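Ticket 631: Carrots going bendy in the veg box
Raised by: Huia Tipoki
Site: Gurlow kitchen
Status: Open, improving
Category: Storage / fresh veg

What's the problem?

Carrots bought in bunches on Saturday are rubbery by the middle of the week. They taste all right but they won't grate, and they fold when you try to cut batons. The potatoes and onions on the next shelf are fine, so it's only the carrots. We've lost most of two boxes this way and I would love to crack it before the soup lunches start in September!

What have you tried so far?

Moved the box off the shelf by the window and down to the bottom of the larder. A bit better, but the thin ones still went. Also tried a damp tea towel over the top, which kept them firm but gave us slimy patches underneath (lesson learned, the towel was far too wet).

Reply from Pillai stores desk

Thanks Huia, great detail. Do you take the leaves off before they go in the box? And are they washed first?

Reply from Huia

Leaves on, because they look so lovely, and yes, washed, then straight in. They go in quite snugly.

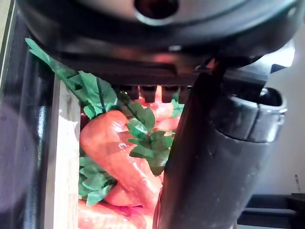
Page last changed: Saturday, 16:40, by H. Tipoki

Green tops still on and the carrots packed together against the light wooden side, same as I've been doing since we got the boxes from Taltosetti. The fat ones last longest, if that's any use to you.

Reply from Pillai stores desk

Oh, it is! I think we have it. The tops are the main suspect. Leaves go on drawing water out of the root after the carrot is pulled, so a bunch stored whole will soften far faster than the same bunch trimmed. Thin carrots have less to give, so they droop first, and that fits what you're seeing.

Please try the following with the next lot:

Twist or cut the leaves off as soon as the bunches come in. Leave a short stub of stalk, and don't slice into the carrot itself.

Don't wash them. Brush off loose soil and leave it at that until the day you cook.

Line the box with barely damp sand, or with paper if sand is a nuisance. Wood is dry stuff and will take moisture from anything resting on it.

Lay them in rows with a little filling between, big ones at the bottom. Any that are nicked or split go in the kitchen to be eaten first.

Keep apples well away. They can turn carrots bitter.

The ones that have already gone soft aren't lost, by the way. Trim both ends and stand them in a jug of very cold water in the fridge for a couple of hours. They come back wonderfully crisp, as long as they haven't started to rot.

Reply from Huia

Did the jug this afternoon with the saddest of the lot and I can't tell you how pleased I am, they SNAP again! Grated a whole bowlful for coleslaw.

I've trimmed the rest and set up two boxes, one with sand and one with newspaper, so we can see which wins. The Tuseo fridge drawer was full or I'd have run a third. The tops are in a bag with a splash of water and will be pesto by tomorrow (garlic, sunflower seeds, plenty of lemon, it's gorgeous on potatoes).

One question: does the sand need changing each time, or can I sieve it and carry on?

Reply from Pillai stores desk

Sieve it and spread it on a tray to dry, then dampen it again before you refill. If it smells sour, swap it for fresh. Leaving this open until you've had a full week with both boxes. Please do send the pesto amounts!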